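Granholm Extends Textile Drop-Off Program Through Next Spring

2021-05-30

The city of Granholm will keep its household textile drop-off program running for another year under an agreement approved this month by the City Council. The program, which began as a six-month trial, gives residents a place to leave clothing, bedding and other household fabric that would otherwise go out with the trash.

Under the extended agreement, the Department of Public Works will continue to operate collection points at the Dravmont Street transfer station and at the rear entrance of the Panasiuk Library. A third collection point, at the north parking lot of the municipal ice arena, will open once paving work there is complete. Sorting will continue to be handled under contract by Billix, a textile recovery company with a warehouse on the east side of the city.

“Residents asked us to keep this service, and the council listened,” said Krystyna Pietrzak, director of public works. “Our aim for the coming year is to make it easier to use and to cut down on the amount of material that has to be turned away.”

The council voted 6-1 in favor of the extension. The dissenting member asked that the contract be put out for new bids before any further renewal, and the council directed staff to prepare a bid schedule before the new term ends.

Residents dropped off 318 bags at the two sites during the final month of the trial, according to a report presented to the council. Most of the material was adult clothing, followed by sheets and towels. The report did not include material left outside the bins after hours, which was removed by city crews and sent to disposal.

Material left on the ground has been the main source of complaints from neighbors of the library site. In response, the city will replace the two existing library bins with larger units and post new signs listing the hours during which bags may be left. Bags placed outside the bins will be treated as illegal dumping under the existing city code, which carries a fine of $100 for a first violation.

The library’s board of trustees asked that the new bins be placed farther from the children’s entrance. Public Works has agreed to move them to the far side of the loading area, where they will be visible from the street and lit at night.

Accepted items include clothing of any size, coats, blankets, sheets, towels, curtains, cloth bags and paired shoes. Torn, faded or stained items are accepted as long as they are clean and dry. Items that cannot be worn again are cut into wiping cloths or shredded for use as padding and insulation.

The city will not accept carpet, mattresses, pillows, foam cushions, or fabric that has been in contact with paint, motor oil or other chemicals. Residents with such items should call the transfer station for disposal instructions. Electric blankets are also excluded and should be taken to the electronics counter during regular hours.

Moisture remains the most common reason for rejecting a bag. Damp fabric can develop mildew within a short time in a closed container, and one bag may spoil others stored against it. Jordan Haworth, who manages sorting operations at Billix, told the council that entire bins had been discarded during the trial after wet towels or sweaters were placed inside.

“People mean well, and they often wash everything before they bring it to us,” Haworth said. “We ask them to give thick items an extra day to dry. The outside of a heavy knit can feel dry while the seams and cuffs are still holding water.”
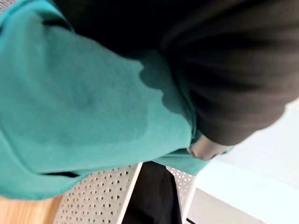

Teal knit fabric with a darker patch running across its folds. Textiles must be clean and fully dry when placed in city bins.

Public Works recommends that residents check collars, waistbands and pockets before packing. Bags should weigh no more than 20 pounds, should be tied closed, and should be kept indoors until they are taken to a collection point. Drop-off during heavy rain is discouraged at the library site, where the bins are not covered – the transfer station bins are under a roof and may be used in any weather.

The renewed agreement also changes how the city pays for the service. During the trial, Granholm paid a flat monthly fee regardless of how much material was collected. Under the new terms, the city will pay for each bin emptied and will receive a small credit for material that Billix is able to resell. Finance staff told the council that the new arrangement is expected to cost less than the old one if collection stays at its present level. A full accounting will be presented with next year’s budget.

Schools and tenant associations may request a temporary bin for a single weekend at no charge. Requests must be made in writing at least two weeks ahead, and the host must name a person who will be present while the bin is open. Two apartment complexes on Dravmont Street have already asked for bins at the end of the spring lease period.

The city will mail a notice to 900 households within walking distance of the two current sites, explaining the new hours and the list of accepted items. The notice will be printed in English, Spanish and Polish. The same information will be available at City Hall and at the library’s front desk.

Collection hours at the transfer station will remain 8 a.m. to 4 p.m. The library bins may be used from 7 a.m. to 8 p.m. Both sites will be closed on city holidays. Residents do not need to show identification to use the bins, but commercial loads, including those from laundries and clothing stores, are not permitted.

Donors who wish to have usable clothing go directly to local families are encouraged to contact the Granholm Clothing Closet, which operates separately from the city program and keeps its own list of needed items.

Questions about the program may be directed to the Department of Public Works, Solid Waste Division, on the second floor of City Hall.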